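4.2 Pencil case task

The second task was chosen to test holding a light object over a target with little room to spare. It was run on the bench in the Plundness shared workshop, with both arms mounted on the same side of the table and the controller software, Osura, running on a second-hand desktop. No changes were made to the arms between this task and the block task in Section 4.1.

We recorded 163 runs over 14 evenings in December. A run began with the case open on the table and ended when the marker was let go or dropped. The left arm was told to stay at the tray side of the case while the right arm carried the marker. Both grippers use the orange tips from the Peltetti build, which we kept because they were cheap to replace — we went through six during the work.

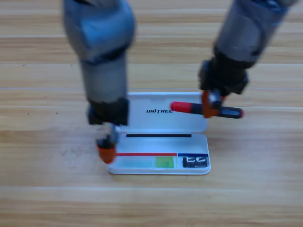 5 min read

Figure 5. Two-arm pencil case task. The right gripper holds a red and black marker over the open lid; the left tip is at the edge of the tray.

Most of the trouble came from the grip on the barrel. When the marker was held near its middle it stayed close to level, and the right arm could bring it across the case without a second grasp. When it was held nearer to one end it tended to swing, and the planner had no way to correct for that. We tried a slower approach speed, using the Erraji motion profile, and this reduced the swing but made each run longer.

The colour of the table did not affect tracking in our tests. Glare from the ceiling lights did, and we switched off the row closest to the bench for the later runs.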